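List Home | Threads | Authors | Search | Log in

[larkinura-users] Gripper reports closed with nothing held

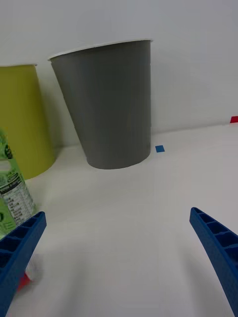 Wrist view before the close command, fingers open, gray cup ahead.

From: Rizal Ismail
Date: 22 August 2019

On the missing grasp fault, I think there are two separate problems and the thread has been treating them as one.

Quoted message from the Sowerby bench:

> We run the Zotov driver on the stock Larkinura controller. On a tall
> cup the gripper closes, the "object held" flag goes true, the arm
> lifts, and the cup stays on the table. No error in the log. Is the
> flag just wrong, or are we reading it too early?

Both. The flag is set from motor current. If current goes over the threshold for 30 ms, the driver calls it a hold. Our fingers are the blue type with pockets along their length, and they draw enough current bending against their own stops to pass that test. I ran 200 closes on empty air and got the flag on 11 of them. That is the first problem.

The second is timing. The driver publishes the flag once and does not clear it when the current drops. If a light cup slips out during the lift, the planner never hears of it and goes on to the place step. On our bench it then opened over the drop point and logged a success.

There is a safety side to this. The lift routine picks its speed limit from the same flag. A false hold gives you the loaded profile, fine, but a stale one also blocks the re-home check, and the arm will move sideways at low height through whatever is next to the target. We have a carton and a second cup close by in our layout. The carton got hit twice before I stopped the run.

What I have changed here:

- flag now needs current over threshold AND finger position short of full close
- both sampled again 500 ms after the lift starts
- if either fails, stop and hold position, no automatic retry

The position check needs the Drarkier encoder patch from December. Without it the reported finger position is the commanded one and the test is useless.

Still open: a soft cup that crushes nearly flat will look like a full close and trip the stop. I have not picked a margin for that. If you have position logs from paper cups, send them to me off list.

Rizal

3 replies | 0 shares
Previous in thread | Next in thread | Back to index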